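Sultville library tables back in use, reading room hours extended

May 2018

SULTVILLE - The reading room at the Sultville branch library is open again, and it's staying open later. New hours started this week. Monday through Thursday until 9, Friday until 6, Saturdays 10 to 4. Still closed Sundays.

The room had been shut since early April while the floor was redone and the old radiators came out. Work was supposed to take two weeks. Took closer to five. A shipment of flooring went to the wrong town and had to be trucked back, according to branch manager Trinidad Espiritu.

"People were very patient with us, mostly," Espiritu said Tuesday. "We had folks reading on the stairs."

The local history shelves have moved to the east wall, by the windows. Magazines are where the history shelves used to be. The copier is downstairs now and takes cards as well as coins.

Cost of the whole job came in at 148 thousand dollars, a bit under what the town set aside. Most of that was heating. Another $3,000 came from the spring book sale and went to lamps and to fixing up the long tables, which had not been refinished in anyones memory. 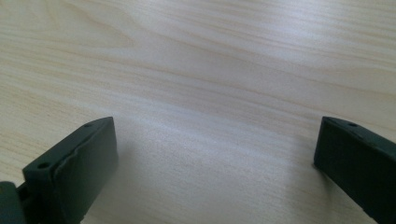

The later hours are a trial and run through the end of August. After that the town looks at the door counts and decides. In April of last year the branch logged 1,273 visits, evenings included, and Espiritu would like to see that number beaten before fall. Staffing for the extra hours comes out of the current budget, no new hires.

Not everybody is happy. Gøran Viklund, who lives across Wallin Street from the side entrance, told the town board last week that the lot already fills up on weeknights and cars end up in front of driveways. He asked for signs. The board said it would look at it. Overflow parking is allowed behind the Ondholm building after 5 p.m., a fact that is posted on the libary door but not anywhere you would see it from a car.

Also back: the Thursday homework table for grades 4 to 8, 3:30 to 5:30, no sign-up. Adult chess is moving to Mondays. The Rarnar Room upstairs can be booked again for meetings, up to two hours, call the desk or stop in. Groups who had bookings canceled in April get first pick of dates thru June.

Books checked out before the closing were all extended automatically, but those extensions have now run out. There are 336 items still out past due. No fines if they come back by the end of the month. The book drop on the Wallin Street side is open all night.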